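Search the forums
Go
Advanced search
Print this page | E-mail this page

Spoon slips and turns when my arm scoops trail mix

Posted by Austra Strazds, October 1, 2025
Section: Home and Shared Shop Builds

I have been building a small desktop arm since January at the Ernimham shared workshop. It is all printed parts and hobby servos, and it sits on one of the wooden tables there. The job I gave it is simple. It should scoop trail mix out of a bowl and tip it into a small dish.

There is no gripper with fingers on it. I made a cone-shaped end piece, wrapped it in white, and stuck the spoon handle in the tip. The spoon is an ordinary metal one with the handle bent into a sort of S so the bowl of the spoon comes in lower than the wrist. I run everything from a sequence of saved positions in a little program called Flestero. There is no camera and no force sensor, so the arm doesn't know if it hit a nut or not. 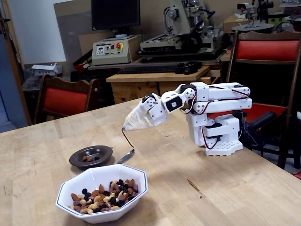

The arm with the spoon by the small dish. Trail mix bowl in front.

On raisins alone it does fine. With the full mix it gets a decent scoop maybe one time in three. The rest of the time one of these happens:

- The spoon pushes into the pile, hits an almond or a cashew, and twists in the tip. After that it is tilted for every scoop until I straighten it by hand.
- The spoon rides up over the top of the pile and comes back with one nut or nothing.
- The elbow servo buzzes and the whole forearm sags a little before the lift.

I measured the spoon with what it normally picks up and got 15 grams for the food. That does not seem like a lot. The distance from the elbow joint to the bowl of the spoon is 390 mm when the arm is stretched out, which it is for most of the scoop.

Things I already tried: more wrapping on the cone, slowing the moves down, and pouring in more mix so the pile is higher. More wrapping helped for a day. Slowing down made the buzzing worse.

Do I need stronger servos, or is it the spoon mount? I would like to keep the printed parts I have if I can. They took a long time on the shop printer and there is a line for it.

Bujar Zupan

I would fix the mount first and leave the servos alone until that is done. You have two problems and they are feeding each other.

A thin round-ish handle held in a wrapped cone has nothing to stop it from turning. The wrapping squeezes it but it doesn't key it. When a nut pushes on one side of the spoon, the bend in the handle works like a crank and the spoon rolls. More wrap makes the squeeze a bit tighter and then the material settles and you are back where you were.

What I did on mine was print a plug in two halves with a slot that matches the flat part of the handle. The handle lies in the slot, the halves close on it, and two M3 screws go across. You can print it as a sleeve that fits inside the cone you have, so the wrist stays as is. Measure the handle with calipers in a few spots, because spoons taper more than they look. Leave 0.2 mm and file it if it's tight. If the handle has no flat part, hammer one. A cheap spoon will take it.

Then change the path. Don't push straight down into the pile. Bring the spoon in at the edge of the bowl with the tip angled down, slide it in low along the inside wall, and level it out before you lift. I use four saved positions for this:

above the edge
in at the edge, tip down
across the bottom, starting to level
level and up

Put a short pause between the third and the last. My nuts settle in the spoon during the pause and fewer fall off on the way over.

On the buzzing, move the bowl closer to the base. At 390 mm the weight of the arm itself is most of the load, and the food hardly matters. If you can do the scoop with the elbow bent you may not need new servos at all. Also check the supply voltage while it lifts. On my Cloltarine board it dropped by roughly a volt under load and I blamed the servo for weeks. Thicker power wires cured it.

One more thing: smaller pieces. Try it with the almonds chopped just to see whether the path is good. If that works every time, go back to whole ones.

Angelovski

just get bigger servos. had the same buzz on my arm and swapped the elbow for a 25kg one and it went away. you might have to redo the bracket tho, the holes didnt line up on mine and i drilled them out. never tried it with food

Austra Strazds

Thanks both. I moved the bowl closer in last night and the buzz is mostly gone, so the servo stays for now. The spoon still turns. I drew up the split plug and it is in the printer line behind someone's lamp. Bujar, did you put the screws above the bend or below it?

Bujar Zupan

Above, on the straight part. Use washers or the heads will sink into the plastic.

Contact us | Copyright Home and Shared Shop Builds | Back to top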